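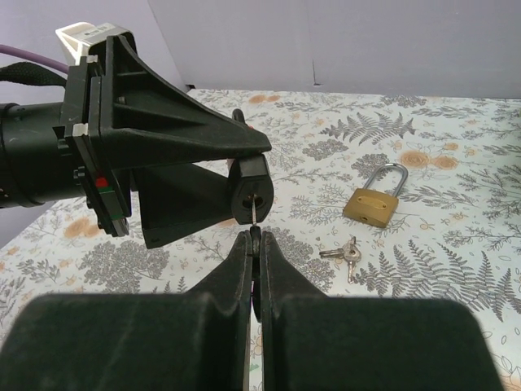
Pinura, August

Padlocks and keys — notes for session 3
Household Maintenance, evening group. Course code 3184.

Bring these with you, we won't have time to copy anything off the board. Starts at 6 prompt. Bring one padlock from home if you have one, with its key, any state, rusty is good.

What we're covering
Parts of a padlock. Getting the key in properly (yes, really, see below). Stiff locks. Stuck keys. Broken keys. Choosing a new one. Keeping track of keys. Combination locks are session 4, leave them at home.

Parts and words
Body — the block. Everything else lives inside it.
Shackle — the curved bar. Goes through the hasp or the chain.
Heel and toe — the two ends of the shackle. Heel stays in the body when it's open, toe comes out.
Keyway — the slot the key goes into. On most padlocks it's in the face opposite the shackle, so underneath when the lock is hanging.
Plug — the round bit the keyway is cut through. Turns with the key.
Bow — the head of the key, the part you hold. Metal or with a plastic cover.
Blade — the rest of the key. Cuts along one edge, sometimes both.
Shoulder — the step where blade meets bow. Not all keys have one. If there's a shoulder it should stop against the plug when the key is fully in.

Learn bow, blade and shoulder at least, I'll be using them all evening and so do key cutters.

Putting the key in
Sounds daft. Most bent keys come from this though.

Padlock in one hand, keyway facing you. Don't try it with the lock dangling on a chain behind a gate, lift it and turn it so you can see the slot. Hold the key by the bow, between thumb and the side of the first finger. Line the blade up with the slot before you push. Straight in, all the way, no wiggling on the way. Then turn.

If it goes halfway and stops: take it out. Look at it. Wrong way up? Wrong key? Grit in the slot? Pushing harder is how blades get bent.

If it goes in all the way but won't turn: ease it back out by a hair and try again gently. Push the shackle further into the body with your other hand while you turn, that takes the load off the latch. Works more often than you'd think on gates that have dropped a bit.

Some locks keep hold of the key until the shackle is shut again. That's how they're made, not a fault. Don't yank.

In the dark — feel for the slot with a fingertip of the free hand, put the tip of the key against your fingertip, slide it across. Practise it at home with your eyes shut.

Stiff locks
Dirt first, oil second. Always that order.

Tap the body keyway down against a bit of wood, a few times. Blow the slot out. A soft old toothbrush round the shackle holes. Then lubricant.

Graphite powder or a dry PTFE spray for the keyway. Small puff, key in and out several times, wipe the key on a rag each time. Repeat till the rag stays fairly clean. Graphite goes everywhere, newspaper down first or a cloth you don't mind about.

Light oil is alright for the shackle, one drop each side where it goes into the body. Keep it out of the keyway if the lock lives somewhere dusty, it holds the dust and you get a paste.

Don't mix graphite and oil. Pick one per lock and stick with it.

No cooking oil, no butter, no hand cream. All have been tried in this class.

Outdoor locks: spring and autumn. Indoor ones once a year if that.

Frozen
Warm the key in your hand or in warm water, dry it, put it in, wait. Repeat. A hot water bottle held round the body if it's bad. No naked flame, plastic parts and seals inside some of them and you'll be holding a hot lump of metal. Don't pour a kettle over it either, the water gets in and freezes again. Once its open, dry it indoors overnight and lubricate before it goes back out.

Stuck key
Is the plug turned back to exactly where it started? Check this first. If it's even slightly round the key can't come out. Turn it back, hold the body still, pull straight.
Still stuck, dry spray along the blade, leave it ten minutes, small movements left and right as you pull.
No pliers on the bow unless you've given up on the key.

Broken key
Stop. Don't put the other half back in to "see", it pushes the piece deeper.
If a bit is showing, fine tweezers, straight out.
If not, a fine coping saw blade slid in alongside, teeth angled towards you, hook and draw. Slot has to be in the start position again or nothing will move.
Keep both halves. A cutter can sometimes work from them.
If it's a cheap lock, bolt cutters and a new one. Your own lock only, obviously.

Choosing a new one
What is it for? Shed, bike, locker, suitcase, all different.
Body width — 50 mm does for most sheds and side gates. Lockers smaller, and measure the hole first because thick shackles won't go through.
Outdoors, look for a cover over the keyway and a drain hole.
Check the hasp as well. Good lock on a hasp held by two short screws is a waste of money.
Keyed alike sets: several locks, one key. Handy for an allotment. Lose the key and you've lost the lot, so hide a spare.

Keys at home
Tag them the day you buy the lock. Shed, gate, meter cupboard — no address on the tag, ever.
One spare in the house, one with somebody you trust.
Write down the key number if there's one stamped on it. Some makers will cut from the number.
Mystery keys go in a jar. Try them all once round the house, tag what fits, and scrap the rest after a year.

Practice for the evening
In pairs. One holds the padlock keyway up, the other does the key, then swap.
a) open and close with either hand
b) same, eyes shut
c) clean and dry-lubricate your own lock
d) name the parts to your partner, no notes
Fill in the sheet on page 11 of the course booklet while you do c), there's a space for what came out of the keyway.

For next time
Read the hinges section, first half only. Have a look at one lock at home you never use and note down what's wrong with it, if anything. Combination locks to be brought set to a number you dont mind the rest of us knowing.

Room change — we're in the Bittencourt building again, back entrance, front is shut after 5.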